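Speaker notes: Kinship care and the first court hearing
Regional training day for advice workers, Fri 31 July
Speaker: Leonie Rieger, Brukgate Family Law Service

Opening. Thank the hosts. Remind delegates that the handout gives general information and does not replace legal advice in a particular case.

Slide 2. Who the session is for: those who advise grandparents, aunts, uncles and older siblings caring for a child at short notice.

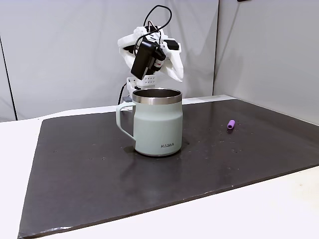
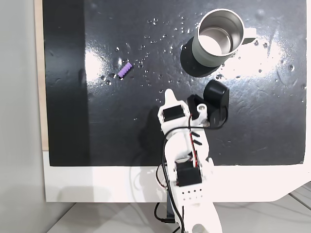
A mug on a dark surface, in all four.

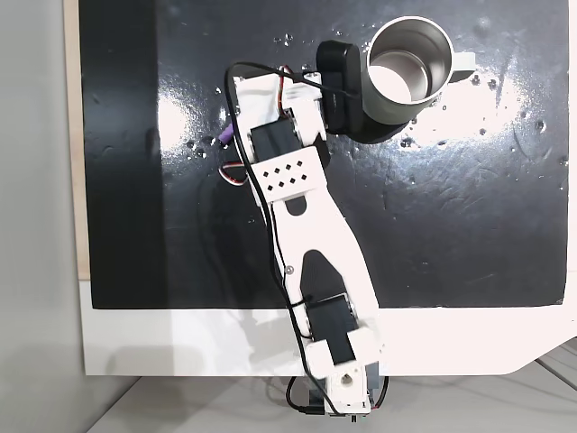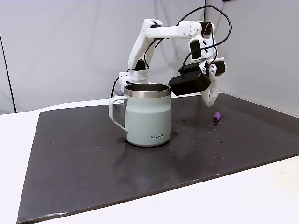 Henrike Buschmann has asked that the session deal first with relatives who are not parties to the case, as most enquiries reaching the Denero office begin there. She writes that carers often arrive believing that having the child in their home gives them a right to speak in court, and that they learn otherwise in the corridor.

Slide 3. Being a carer and being a party. Explain the difference slowly. A relative may look after a child every day and still have no right to see the court papers. Permission to take part must be asked for, and the request should be made in writing as early as possible. Pause for questions.

Slide 4. Before the hearing. Carers should be advised to keep a dated record of contact visits, school matters and medical appointments. Entries should be short and factual. Opinions about the parents should be left out. Refer to page 8 of the handout for a sample record sheet.

Slide 5. Figures from our own advice line. Between February and the end of June the service took 100 calls from relative carers. In 87 of these the caller had received no written explanation of the placement. State clearly that these are local figures and should not be quoted as a national picture.

Slide 6. Money. Support depends on how the placement was made. Ask three questions of every carer: who arranged the placement, whether anything was signed, and whether the local authority was involved at the time. Do not give sums from the platform. Refer individual questions to the Prins desk in the foyer.

Slide 7. At court. Describe the usual order of a short hearing. Mention waiting times, the usher and the rule on mobile telephones. Carers who need an interpreter should tell the court office beforehand and should not rely on a family member.

If time is short, omit slide 8 (older siblings as carers) and direct delegates to the afternoon workshop.

Questions. Take them in groups of three. Decline politely to comment on any open case. Feedback forms to be left on the chairs.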